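Daily station check with comments — arm table by the windows, Relham floor

Checked by: Ah-rin Bae
Date: 2026-07-05
Station: Mokora table, stick-in-container task
Status at end of check: OK to collect, with two open items (see 4 and 9)

I fill this in before the first episode of the day and add comments as I go, so please forgive the rambling. If you're taking over the station, read the comments and not just the OK marks — an OK from me sometimes means "OK once I fiddled with it."

1. Emergency stop within reach of the operator's seat
OK.
Pressed it with the arm holding a pose, and it cut out the way it should. I do this every time now. Back in March we had a button that had worked loose from its cable, and we only found out because somebody bumped it and the arm kept right on going! New cable since then, no trouble.

2. Power-up and homing
OK on second try.
First homing stopped short on the wrist joint. I powered down, counted to 9, powered up, and it went home fine. Parby says this is the software being fussy about the starting angle. Fine, but if it happens to you more than twice in a row, stop and write it down.

3. Arm bolts and table clamps
OK.
Hand tight plus a quarter turn with the hex key. The clamps were all snug. Please don't use them as hooks for your headphones. You know who you are.

4. Cables on the arm
OPEN.
There's no rubbing that I can find, but the loop up top gets tight when the arm reaches for the far left corner. I ran it slowly through the whole reach 3 times and it never pulled, so I'm letting it collect. I'd still like more slack in there, and I've asked Mohammadi for longer ties. Until they come, keep your reaches to the near two thirds of the table (I've been doing this anyway and the task doesn't need more).

5. Gripper fingers
OK.
Opened and closed all the way, then closed on a folded card and tugged. Held fine. Wiped both fingers with a dry cloth, and looked for chips along the tips. If you do find a chip, don't file it down! A finger with a new shape means every grasp from then on looks and acts a little different from the ones we already have, and then we're teaching the model two hands at once. Swap the pair and write down which episode you swapped at.

6. Wrist camera
OK, with a comment.
Lens cleaned, mount doesn't wiggle, picture is live and the clock on it matches the recorder. My comment is the same old one about the windows. When the sun gets strong, the glass goes nearly white and everything in front of it turns dark, and the camera tries to make up for it while you're moving. I've left the exposure locked. Don't unlock it halfway through a batch, even if your picture looks ugly. Ugly and steady is easier to learn from than pretty and jumpy, or so I've been told, and the replays seem to bear it out.
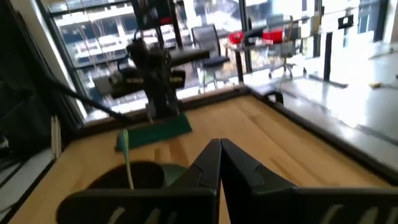

I also bring the closed fingers down low over the wood at the start of each batch and let it record for a couple of seconds before I touch anything. It gives whoever sorts the episodes a clean starting view to compare against, and if the camera has slipped since yesterday you'll spot it right there, before you've wasted a morning. Takes no time at all. Do it!

7. Task objects
OK.
Container has no cracks and no sharp edges. I ran my thumb along the sticks for splinters and threw one out. The container goes in a slightly different spot each episode, and by that I mean really different, please, a hand's width or more. I watched back a batch of mine last week and I'd put it down in practically the same place every time without noticing. Those episodes are all good ones taken alone, but together they teach the arm one spot on the table and not much else.

Don't tidy the table too much, either. A thing or two lying behind the container is fine and I'd even say helpful. What we don't want is anything that can roll under the arm.

8. Floor and walkway
OK after a bit of moving.
Shifted a cable that was wandering toward my chair wheels. The floor is shiny and it's hard to see a thin cable against the glare, so look from a low angle or just shuffle your foot along. Chairs by the windows stay on their own side while the arm is powered. Same goes for whoever's sitting in them.

9. Recorder and storage
OPEN.
The recorder started, and a short test episode saved and played back with all streams in step. What bugs me is the count. The list says 261 episodes and my own notebook has one fewer. I think it's an aborted one that got saved when I hit the wrong pedal, but I haven't found it yet. Nobody should be deleting anything until I do — a bad episode marked bad is still useful, and a good one deleted by mistake is gone.

On marking: if you drop the stick, keep going, pick it back up, finish, and mark it "recovered." Don't restart. We have plenty of smooth ones and hardly any where something goes a little wrong and gets put right, and the arm needs to see those too. If you bump the table hard, or the arm touches a person or a chair, that's a stop, a "bad" mark, and a line on this sheet with the time.

10. Operator
OK, I guess!
Sleeves up, hair tied, no lanyard. Slept fine. I take a break after each batch, and I mean getting up and walking to the kitchen, not looking at my phone in the seat. My grasps get sloppy when I'm tired and I can see it plain as day in the replays, little stabs at the stick where there used to be one calm move.

Left for the next person: find the extra episode, ask Mohammadi again about the ties, and the dry cloths are running low. The good hex key is in the top drawer with the Parby sheets. Put it back there, please.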